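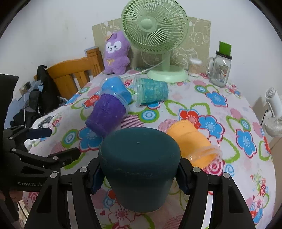

My rules for recording gripper demos at home have come down to three. Wipe the finger pads before every session. Close on the object from both sides and hold for a beat before lifting. If a grasp slips, keep the take and label it as a slip — don't delete it.

Sverre Nordin wanted a fourth, a break every 30 minutes. I left it out at first and my wrist paid for it on Saturday, so it goes in now. Comfort Aryee still thinks 13 takes per object is too few. I'm staying with 13 until April.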